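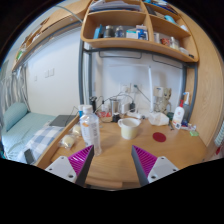

Postberg Student Living to Open Second Residence in Hadine

HADINE, February 2025 – Postberg Student Living announced today that leasing has opened for Vashisht House, its second residence in Hadine. The building will provide 783 beds for undergraduate and graduate students and is scheduled to receive its first residents in time for the fall term.

Rooms will be offered as singles and as shared units for two. Every room will be furnished, with a loft bed and a desk for each resident. Rent includes heat, water and internet service, and residents may choose a lease of nine or 12 months.

"Students in Hadine have been telling us for several years that they are signing leases earlier and living farther from campus," said Satish Thakur, Director of Residences at Postberg. "Vashisht House is a short walk from the main lecture halls, and we have kept the application simple – one form, one deposit and a decision within 18 days."

Construction was led by Gado Building Partners, which finished exterior work in December. Interior work is continuing on the upper floors. Shared areas will include study rooms on each floor, a laundry room and covered bicycle parking with a separate entrance from the street.

Current residents of Postberg's first Hadine property may request a transfer without paying a second deposit. Transfer requests will be reviewed before general applications.

Applications are available from the Postberg leasing office and through the resident portal.

Filed under: Company News, Student Housing

Recent releases
Postberg Names New Leasing Team for Hadine
Summer Storage Rates Announced
Changes to the Guest Policy at Postberg Residences

Media Contact | Privacy | © Postberg Student Living. All rights reserved. | Back to top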